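Clear things are mean to robots

I promised back in March that I'd write up the transparent objects stuff once we had a result worth talking about, and then I kept putting it off because the result kept changing on me. It has now stayed the same for long enough that I trust it, so get a coffee, this one runs long.

Quick recap for anybody who skipped the earlier posts. We're teaching an arm to pick things up by showing it how people do it with a hand-held gripper that has a camera on it. You squeeze the handle, the fingers close, the camera sees what the fingers see, and later a policy learns to go from those pictures to motions. No robot in the room while you collect, which is lovely, because the robot is slow and heavy and I am neither before lunch. Our version of the whole pipeline is called Sineo, and I've been complaining about it on this blog for so long that some of you probably think it's a person.

Sineo was good at boxes. It was good at mugs, towels, bags of rice, and one very ugly stuffed penguin. Then we gave it clear things and it fell on its face.

Why clear stuff breaks everything

If you look at a sheet of glass or acrylic from above, most of what you see isn't the sheet. You see whatever is under it, a little dimmer, plus whatever is over it, upside down and stretched. The only honest part is the edge, and the edge is a skinny bright line a few pixels wide that changes brightness when you move your wrist. A depth sensor is no help. Ours either reported the floor or reported nothing, and now and then it reported a lump floating in the air where a ceiling light was bouncing off the surface.

So the first policy did what you'd expect. It went for the glare. Every time! A big white rectangle with crisp sides looks a whole lot more like an object than a faint line does, and in the training data the glare happened to sit near the grasp point often enough that the network decided it was the target. I watched the arm close its fingers on a reflection over and over, very gently, with perfect confidence.

What we tried first (skip this if you only like happy endings)

I tried painting out the highlights. Bad idea. The edge of a clear sheet is itself a highlight, so the filter ate the one thing we needed.

I tried a second lamp off to the side, thinking more light would make the edge pop. It did, and it also made a second family of reflections for the policy to fall in love with.

Then I spent far too long on a segmentation model that was supposed to find glass for us. It found windows beautifully. It had never met a sheet lying at a slant a hand's width from the lens, and it labeled the whole picture as floor. Fair enough, I suppose.

The trick that worked

The thing that finally moved the needle is almost embarrassingly simple. Reflections slide and edges don't. If you move the camera a little sideways, the real edge shifts in the picture the way a solid thing at that distance should, and the reflected lights drift in some other way entirely, like the moon following your car. Your eyes use this all the time (try tilting your head next time you're hunting for a scratch on your phone).

So we changed how we collect. Before each grasp, the person holding the gripper does a small wiggle, left and right, over the edge, and then goes in. We call it the Lerkent step, after a typo in a folder name that stuck. The policy gets a short stack of frames from the wiggle instead of a single one, and there's an extra little head on the network – Reddy, don't ask – that has to predict where the edge will be in the next frame. It never gets told what is glare and what isn't. It just does badly at its prediction job if it tracks the wrong line, so it learns to track the right one.

At run time the arm does the wiggle too. It looks a bit nervous, like somebody testing bath water with a toe. I've grown fond of it.

We recorded 2,000 grasps this way. Sheets lying flat, sheets leaning, sheets slanted across tile, with the lights left on as they normally are. I did a lot of these on a Sunday with a podcast going and my forearm had opinions about it on Monday.

The numbers, such as they are

For the test we used 10 placements of a sheet that hadn't appeared in training, and let each policy have one go at each. The old one got 2. The new one got all 10, which made me so suspicious that I shuffled everything and ran it again, and it got all 10 again. That's a small test and I know it. I wouldn't put it on a poster. But going from "closes on a ceiling light" to "closes on the sheet" is a difference you can see from across the room without a chart.

The part I like best is where the fingers end up. The policy learned to come in with the two tips straddling the edge, one on each side, and the edge running right down between them. That's how we do it by hand, and you can see how little there is to go on: a thin bright line with a faint gray-green tint, two patches of glare, and tile lines crossing underneath at an angle.
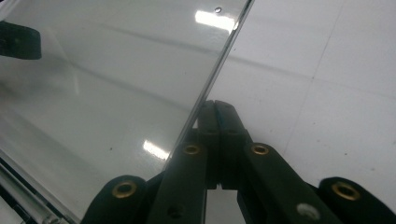 Where it still goes wrong

Plenty of places. Grout lines are the big one. If a tile joint happens to run nearly parallel to the edge and close to it, the policy can dither between the two, since both are solid straight lines and both behave themselves during the wiggle. The floor is a bit farther from the lens, so the motion is different, but with a thin sheet lying flat the difference is tiny. I think a longer wiggle would fix this. I also think a longer wiggle would drive me up the wall.

Curved things are the next headache. A drinking glass doesn't have an edge in the same sense; the outline you see depends on where you're looking from, so the whole "edges stay put" idea gets wobbly. We've had some luck going for the rim. I haven't counted anything yet and I'm not going to pretend I have.

And then there's force. Knowing where a sheet is doesn't tell you how hard to pinch it. Right now the closing force is fixed at something I picked by feel, and I'd like it to come from the data too.

Next up

I want to run the same collection recipe on shiny metal, because it ought to have the same problem with the same cure. Mirrors after that, if I'm feeling brave. The cleaned-up code will live under the name Gredeo once I've pulled out the swear words in the comments, and I'll post here when it's up.

If you've fought with clear objects yourself, please tell me what you did, especially if it was weird. Comments are open, and I do read them, usually while something is retraining.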